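Berura Home Fragrance Kit: Set-up Guide

Section 4. Pouring your first candle 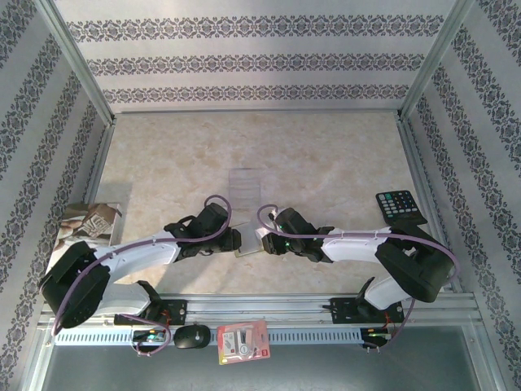 By now you should have unpacked the kit, checked it against the list in Section 2 and read the safety page (please do read it, it's short!). This is the section where you get to make something. Set aside a good hour for the melting and pouring, and then try very hard to leave the candle alone until the next day.

Before you start

Cover your work surface with newspaper or an old towel. Wax does come off most things, but it takes its time about it. Open a window a little, and close any that blow straight across the spot where the candle will stand to cool. A draught on one side gives you a lopsided top.

You will need:
the Nilby wax blend, one bag
the pouring jug
one Sartori glass and its wick
a wick bar
a bottle of fragrance oil
the thermometer
a saucepan and a hob (not in the kit)

Melting the wax

1. Put the jug on your kitchen scales, set them to zero and weigh in 410 g of wax. It will look like far too much. It shrinks down beautifully as it melts.

2. Fill the saucepan with water to a depth of 2 cm or so and bring it to a gentle simmer.

3. Stand the jug in the pan. Stir now and then with a wooden spoon you don't mind giving up for good.

4. Clip the thermometer to the side of the jug with its tip in the wax and clear of the bottom.

CAUTION: Never melt wax directly on the hob or leave it on the heat while you are out of the room. If it starts to smoke, turn off the heat at once and do not add water. Keep children and pets out of the kitchen for this part.

Setting the wick

5. While the wax melts, press the metal foot of the wick onto the sticky dot and fix it to the middle of the glass base. Hold it down for a slow count of ten.

6. Thread the top of the wick through the wick bar and rest the bar across the rim. Pull gently until the wick stands straight - snug is plenty, and a hard tug will lift the foot.

Note: Cinzia Colombo, who wrote the Pledis scent recipes in Section 7, warms her glasses with a hairdryer before pouring. It really does help the wax to grip the sides, especially in a cold kitchen.

Adding the scent and pouring

7. When all the wax is clear, turn off the hob, lift the jug out with an oven glove and wipe the outside dry. A single drip of water in the candle will make it spit when lit.

8. Pour in 36 ml of fragrance oil and stir slowly for two minutes. Go right round the edge and down to the bottom. The smell at this point is wonderful!

9. Let the wax cool to the pouring temperature printed on the bag, then pour in a thin, steady stream. Stop about 45 mm below the rim and keep the leftover wax in the jug for topping up.

10. Leave the glass where it is. Moving it while the wax is soft leaves rings on the sides.

If the top sinks

A small dip round the wick is quite normal. Melt the leftover wax again, pour a thin layer over the top and let it set. Brodie Rewi on our help desk has a good trick for tiny pits: a few seconds with the hairdryer on low, held well back.

Trim the wick before the first lighting. Section 5 covers curing times and how long to burn your candle the first time.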